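Speaker notes — "What the sidewalk robot budget leaves out"
Twenty-minute slot, questions after. Keep water near.

**Open**

- Start with the Plastau quote. Two delivery units, one charging dock, one year of support. Let them look at the total before saying anything.
- Ask who in the room has signed a quote like it. Wait for hands.
- My position: I'm not against buying. I'm against buying on the strength of a demo in a parking lot.

**The line items**

- Mapping is quoted once. Streets get dug up, hedges grow. Ngaio McKinnon's team at Mahuika budgets for remapping every July and still runs short.
- Spare wheels: 7 sets in the first year. The quote had 2.
- Remote operator hours are filed under "support." Ask how many hours, and who pays after that. Sterkiseck answered in writing. Plastau sent a brochure.

**The route**

Pause on these two. Don't talk over them.

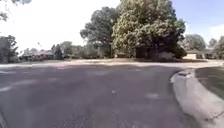
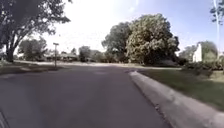 - Rochelle Pirihi's question, and I still like it: what does one trip cost on the easiest street you have? If that number is bad, stop there.
- Vendors price by the unit. We should be pricing by the completed trip. Our pilot plan allows for 1,739 trips, and the business case only works if every one of them goes through without a person stepping in. I don't believe that, and neither does Wilma Aitken, who wrote the spreadsheet.
- Curb crossings: make the vendor put a failure rate in the contract. "Handles most curbs" is a phrase from a sales deck.
- Shade and glare — ask for test logs from both. A summary won't do.

**Lease or buy**

- Stestov offers a lease with a break clause at 1,000 trips. More per month, but we can hand the things back.
- Florence Carrier will argue for buying. She has a fair point on resale, so give her two minutes and don't interrupt (note to self).
- Skip the depreciation table if we're past the half.

**Questions I expect**

- "Won't prices drop?" Maybe. The dock price went up.
- "Who insures them?" Glykeria Kyriakidis has the draft policy. Send people to her.
- "Would you sign today?" No. I'd sign the Stestov lease for one route, with the operator hours capped.

Leave the contact slide up.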